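Soft Things, Hard Things: A Project on Tidying a Shared Table

Our project began with a simple problem. The work table in the Stadbridge study room never stays clear, and everybody who sits down at it has to move somebody else's belongings first. We wanted to find out which things are easy to put in order and which ones fight back, so we started with a plush toy and a plain white table.

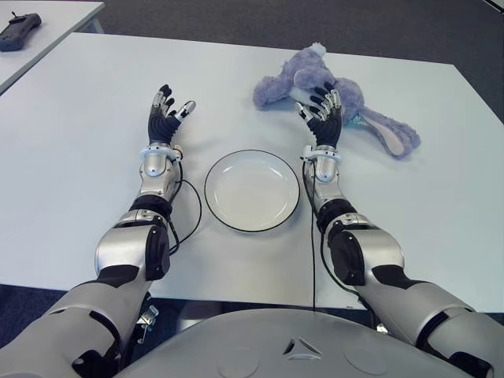

Hortensia Yupanqui

I loved this part of the work! A plush toy sounds like the easiest object in the world until you try to write down where it belongs. It has no flat bottom, it slumps, and two people asked to "lay it down neatly" will do two different things.

Our bunny is pale purple with a white belly and muzzle. Chih-ming Chow wanted it sitting up. I argued for lying on its side, and after 6 rounds of trying both, side-lying won – it takes more table, but you can pick it up from any direction.
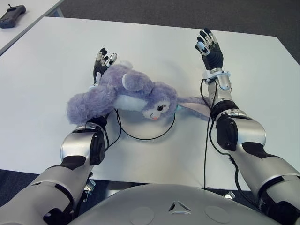
Adding a dish

Next we brought in a hard object. We chose a shallow white plate with a thin black rim, and that rim was a lucky pick, as it makes the plate so much easier to find on a white tabletop. The rule we wrote was short: plate near the middle, toy farther up and off to the right.

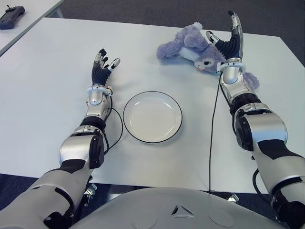

What we would like to try next

In August we hope to add a cup and a folded cloth. Fatima Garba has also offered us 2 more plush toys – both bigger, and I can't wait to see what they do to our rules.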